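Can a machine do the boring jobs yet? (household and small workshop)

Last updated: 24/02/2022

pichonlane
My brother-in-law says that within a few years nobody will sweep a floor or stack a shelf by hand. I run a small joinery shop in Zollstead, three of us on the benches, and I can't see it. We have a panel saw that feeds itself and a dust extractor that switches itself on. Everything between those two is done by a person. Has anyone here got a machine doing a proper chore, start to finish, without someone standing next to it?

Haruto Wada
Depends what you call a chore. I look after a line at Bradent where an arm loads blanks into a spindle moulder. It does 1471 a shift and I hardly go near it. The blanks are all the same length and they arrive in the same place every time. Tip them in a heap on the floor and it would stop dead.

offcut_8
That's my point whenever this comes up. Loading is a job, tidying is a chore. Picking one upright stick out of a rack is easy enough to set up. Picking the right one out of a bin of odd lengths is what my apprentice does all morning.

Haruto Wada
Even the upright stick is less easy than you'd think. With a two-finger gripper you want to come in square, with a bit of room each side, and close without pushing the piece over. If the timber isn't straight, one finger touches first and shoves it. A person feels that and shifts their hand.

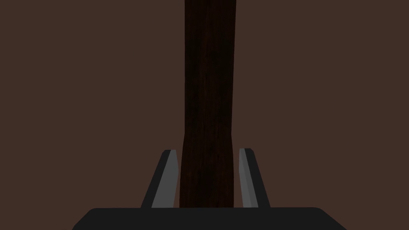
Most of that gets worked out in simulation now, before anyone risks a real arm. You can run the same grasp over and over with the wood a bit wider, a bit bowed, a bit further to the right. What you learn carries over to the shop floor better than it did when I started, though friction is still a nuisance.

latow_lass
I don't agree that simulation carries over well. We tried it at Latow for picking chair spindles. Fine on the screen, then on the bench it dropped one in 11. The finish was slicker than the model allowed for. We ended up putting rubber pads on the fingers, and that sorted more than the software did.

Haruto Wada
Fair enough. Was the grip force fixed?

latow_lass
Fixed, yes. We raised it once and it marked the beech.

offcut_8
So you'd be sanding out dents to save picking them up.

pichonlane
What about at home, then? My mum has a robot vacuum and spends longer moving chairs for it than she did hoovering.

latow_lass
Ours is good on the landing and useless in the kitchen. I'd still keep it. Laundry is the one I'd pay for, and I haven't seen anything fold a fitted sheet at a price I could look at.

Haruto Wada
I'd say yes for repeat work in a shop, no for the house. Ask me again in September, we're meant to be trialling mixed lengths by then.

pichonlane
Will do. Still hiring a Saturday lad in the meantime.

Related threads
Rubber or urethane pads for gripping hardwood?
Self-feeding panel saws, worth the money?
Robot vacuums and fine sawdust
Which dust extractor for a three-bench shop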